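# Workshop tips: keeping two arms out of each other's way

Notes from the bench, mostly learned by doing the other thing first. Our job is orange toy bricks out of a shallow blue tray, which sounds like an afternoon's work and was started in August.
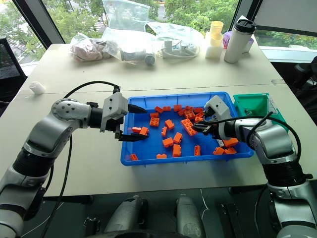 ## Split the tray in software

Draw a line down the middle of the tray in the planner and give each arm a side. Let an arm cross only when the other has reported itself parked. Relis, our scheduler, calls this a "soft lock", and we now set it to hard.

## Pick from the open floor first

Bricks against the rim are where grasp planners go to sulk. Rank the candidates by clearance and leave the rim for last. A brick on its side needs its own grasp angle – don't let the detector report every one as studs up.

## Model the cables

Cables that loop over the arm take up room, and the collision checker has never heard of them. Add a fat capsule along each forearm. It's ugly and it costs you a little reach.

## Mask the background

Crop the detector to the tray. Ours once gave a pale yellow cup a confidence score I'd have been proud of at school. Bags and bottles at the back of the table can stay put if the mask is right.

## Small stuff

- Cap planning time at 420 ms. If there's no path by then, pick another brick.
- Retry a missed grasp 2 times, then re-image.
- Log every plan, including the dull ones. The bug in Vendance was in plan 1186, filed under "fine".
- Redo the hand-eye calibration after anyone leans on the table. They will say they didn't.

Last edited 20/12/2019. The mask settings are in the Parsons folder.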